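Caderno da oficina de encadernação e arquivo — Sokholm
Entrada de fevereiro, começada às 8 da manhã

Continuação do trabalho com as fichas de perguntas do público do festival literário. O lote recebido de Luron tem 31 envelopes, fechados por sessão. A Vandana Dubey abriu sete na tarde anterior e deixou-os em pastas provisórias, com a numeração a lápis no canto inferior direito. Mantive a numeração dela. As fichas são de cartolina fina, escritas quase todas a esferográfica azul, algumas a marcador. O marcador passou para o verso em vários casos e tornou ilegível a segunda pergunta quando a pessoa usou os dois lados.

Critério de transcrição, para não voltarmos a discutir: ortografia do original, sem correção. Nome do autor a quem a pergunta se dirige em campo separado, mesmo quando aparece no meio da frase. Perguntas dirigidas a "qualquer autor" entram com o campo vazio. O Gergely Győri queria um código próprio para estas, mas o campo vazio já se filtra sem problema e não vale a pena mexer na folha outra vez.

Envelope 8: a etiqueta diz mesa sobre tradução, mas o conteúdo é da mesa sobre romance histórico. Confirmado pelas referências ao livro Prutus, que só foi apresentado nessa sessão. Troquei a etiqueta e deixei a antiga dentro da pasta, presa com clipe de plástico. Falta verificar se existe o erro inverso noutro envelope. O candidato mais provável é o que vem marcado "Orbán, sala pequena", ainda fechado.

Cola: o metilcelulose preparado na semana passada estava demasiado fluido para os rasgos das margens. Fiz nova porção, mais espessa, e deixei repousar. Teste em duas fichas sem texto na zona do rasgo. Secagem sob mata-borrão e peso, sem ondulação visível ao fim da manhã. Na cartolina creme a reparação nota-se contra a luz, aceitável para consulta.

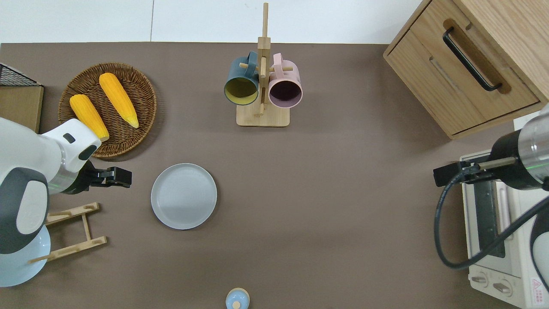
As respostas dos autores ficam na mesma pasta que as perguntas?

Ficam em pasta separada, com o número da ficha repetido no canto superior, para se poderem consultar sem desfazer a ordem dos envelopes.

Das respostas escritas só temos as que os autores entregaram à mesa no fim das sessões. As orais estão nas gravações e não entram neste lote. A Vandana propõe remissão na folha para o minuto da gravação. De acordo, mas só depois de terminada a transcrição, ou ficamos com duas tarefas a meio.

Digitalização: primeira passagem a 300 ppp, fundo cinzento. As fichas a lápis ficam fracas. Repeti três com o contraste aumentado e perde-se a textura do papel, ganha-se leitura. Guardar as duas versões, sufixo "a" para a original e "b" para a tratada. O disco partilhado recusou nomes com acento — usar só caracteres simples, incluindo nos nomes de autores.

Catálogo impresso do festival: tiragem de 2000, segundo o cólofon. O nosso exemplar tem o último caderno mal dobrado e a paginação salta. Não é defeito de conservação, vem assim da gráfica. Não intervir.

Pendente:
Abrir "Orbán, sala pequena" e comparar com a etiqueta.
Pedir ao Gergely a lista final das mesas, com as alterações de última hora.
Mais mata-borrão, formato grande.
Rever as fichas assinadas com nome completo antes de dar acesso à folha.

Às 17h fechei o armário com as pastas até à número sete conferidas. A oitava fica na prateleira de cima, à espera da lista.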